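Recording pick-and-pack demos on the two-arm table: how we do it at Deltholm

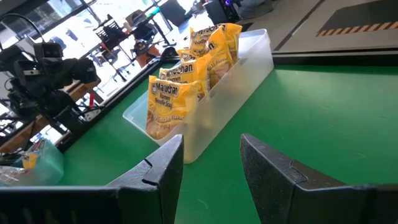
Page last changed: 23 February 2026 (S. Zamani)

Quick writeup for new operators. Effie Moncrieff wrote the long version in September and it is still on the shared drive, but half of it is about the old grippers. Use this one.

The task is "ramen in bin". Packets go in the clear bin, upright, one row, same way round. Sounds dumb. Soft crinkly wrapper, shiny print, narrow gaps between packets. Policy trained on boxes falls apart on it, so we need real examples and a lot of them. Target is 1000 good episodes. We have 117 as of this edit.

What you need

Both arms powered and homed
Wrist cameras streaming, check each one in the viewer
The clear bin
Packets, unopened. Swap out any with a split seam
Divico recorder open on the desktop, profile "mowat-2arm"
The log sheet (Mowat tab, not the Putimville tab, those are their runs)

Before you start

1. Home both arms. Wait for the beep on each. If only one beeps, stop and re-home, don't record.

2. Wipe the fingertips. Dust and bits of wrapper ink build up and the packets start to slide.

3. Open the wrist view. You want both fingertips showing at the bottom and the green table between them when the jaws are open. If a finger is missing the camera got knocked. Loosen, nudge, tighten, look again.

4. Check the light. Big windows, so the yellow wrappers glare, and the flavor name on the label can wash out. That is fine. Do NOT pull the blinds to fix it. We want the glare in the data, the robot will meet it later anyway. Only stop if the whole wrist view goes white.

5. Exposure stays on locked. Auto makes the brightness jump when the gripper dips into the bin and you'll get a flicker in every episode.

Setting the start state

Bin goes on the green, turned at an angle to the table edge. Change the angle between episodes. Corner toward you, long side toward you, anything in between. First batch had the bin square every single time and the policy learned the bin is always square. Threw out 9 hours of work.

Then the packets. Some episodes start with an empty bin, some start part full. For part full, stand the packets up one behind the other against one side wall and leave the strip along the other wall open. Don't straighten them too much. A packet that leans a bit at the back is a good start state, real shelves look like that.

Put the loose ones where the arm can reach without crossing the other arm's elbow. If you're not sure, move the arm there by hand first with torque off.

Recording an episode

1. Hit R. Wait for the red dot. Count two.

2. Open the jaws wide before you come down. Wider than you think. Half the early fails were one finger landing on top of the wrapper.

3. Come in from the short edge of the packet, straight down, slow for the last bit. Fast in the air is ok. Slow near plastic.

4. Close until the wrapper dimples and stop. If you hear noodles crack you went too far. Mark the episode "crush" in the log and carry on, we keep some of those.

5. Lift clear of the bin wall. Then across, then down. No diagonal swoops over the rim, it clips the corner and drags the whole bin.

6. Let go, open, pause, back straight out.

7. Repeat until the row is done or you have done 6 packets, whichever first. Arms back to rest. Hit R again.

Mistakes are ok if you fix them in the same episode. Packet tips over, pick it up and stand it again, keep recording. Recoveries are gold. What we can't use is you reaching in with your hand. If your hand goes over the table the episode is dead, press X and start over.

Labeling

Do it right after, not at the end of the day, you will not remember. Four fields:

result: good / recovered / crush / fail
start: empty / partial
bin angle: square / angled
note: anything weird, keep it short

"Fail" doesn't mean delete. Leave the file where it is. Siamak goes thru fails in a batch and decides.

Do not rename files. The training script reads the name and if it doesnt match it skips the episode without telling you.

Things that go wrong

Wrist stream freezes: unplug the camera at the hub end, not the arm end. The arm end connector is fragile.

Jaws won't close evenly: something stuck in one finger's slide. Power down that arm, clear it, home again.

Cable catches on the upper joint: the loop slipped. Push the slack back up and redo the velcro. Check it before each block, takes two seconds.

Bin slides when you push a packet in: you're pushing too hard. Don't tape the bin down. Brace with the other arm if you want, that is a legit strategy and we would like more of it.

Recorder says "dropped frames": a few is nothing. If it comes up every episode, close the browser tabs on the recording machine. It's always the browser tabs.

Switching operators

Every operator moves differently and the model needs all of you. Put your initials in the operator box before your first episode. Don't copy somebody else's style, just follow the steps above. Swap when you get sloppy. Tired demos look tired, Effie can spot them from the joint plots.

When you finish

Arms to rest, torque off, recorder closed, log saved. Start the upload and wait till it says verified. Spare packets back in the bag next time someone needs them they should be there.

Still to write: same task with two bins, and how to replay an episode on the arm. Ask Siamak for now.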